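Bastisent Desk Filing Set - Set-up Guide
Section 4: Punching and Filing Loose Handouts
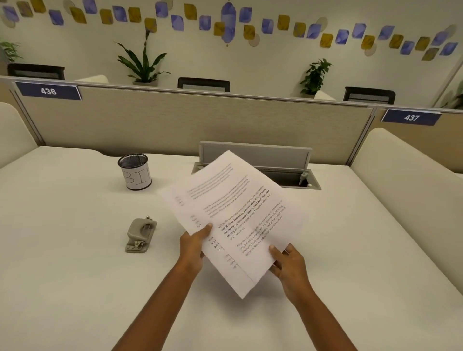
Now for the fun part! Once your ring binder is open and your dividers are in, you can turn a drift of loose pages into something you'll enjoy leafing through. Clear a patch of desk a little wider than one sheet and you're ready.

1. Gather the pages that belong together and put them in reading order, first page on top.

2. Take out any staples or paper clips.

3. Hold the stack loosely by both sides and tap the long edge on the desk, then the short edge. Two or three taps will usually do it - don't squeeze, or the sheets will stay crooked.

4. Slide the left edge into the punch until it touches the back stop. Check that the center mark on the punch lines up with the middle of the page.

5. Press the lever down in one smooth push and let it rise fully before pulling the paper out.

6. Open the rings, drop the pages on and close the rings with both hands.

Note: The punch takes up to 11 sheets of ordinary paper at a time. For thicker sets, split the stack and punch each half separately. Each binder holds around 202 sheets, so a whole semester of readings can live in one place - lovely!

Caution: Keep fingertips clear of the slot and the rings. Do not punch card, plastic sleeves or foil.

7. Empty the chip tray over a wastebasket when you finish. Those little circles travel!

To label your dividers, go on to Section 5.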